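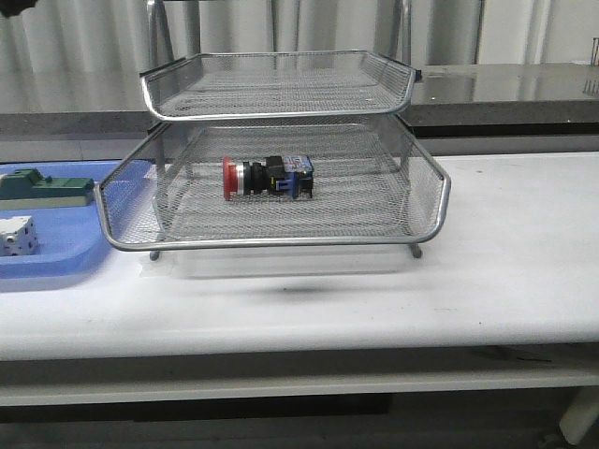 Iveta Kollár asked me last week why we don't just write a rule for where the switch goes and skip the six hundred tries. Fair question, and I'm going to start there (wait for the laugh, there's always one person nodding very hard).

So, the rule. I did write one! It took me two days and it was fine right up until somebody bumped the table at Grevutham. The tray organizer moved maybe an inch and my lovely rule let go of everything over the edge. Examples are slower to collect, but they've got the bumps in them already.

Say here how we record. One person drives the arm through the whole thing, start to finish, and we save it as one example. We go in batches of 20 and then swap drivers, because your hands get lazy and all your tries start to look alike. Hye-jin Seo's runs come at the tray from way up high, mine sneak in low, and we keep both. Mention Clikero, our logging tool, but don't get stuck on it, I lost ten minutes on it at the dry run.

Two tiers is what makes this job fun. With wire mesh there's stuff showing through stuff, shiny rims, one level sitting over another, and the lower level is where most of our bad tries come from. You have to come in from the front and stay under the upper tray, and people pull out too early. I still do it.

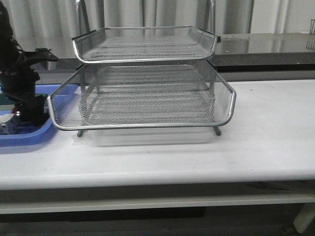 Do we throw the bad tries away? We keep them, tagged, in a separate pile, and the first training pass never sees them. There were 52 in the last count and I've watched every one of them, which I don't recommend on a full stomach.

Slow down for this next bit. We move things between tries on purpose. Nudge the organizer, turn the part around, start the arm somewhere odd. Our November set was way too tidy and the model we got from it was hopeless the minute anything shifted. Show the Sostach chart if there's time, otherwise skip straight to labels.

Labels: short, plain, same words every time. "Lower tray" is always "lower tray," never "bottom shelf." Then hand over to Hye-jin for the training part and go find some water.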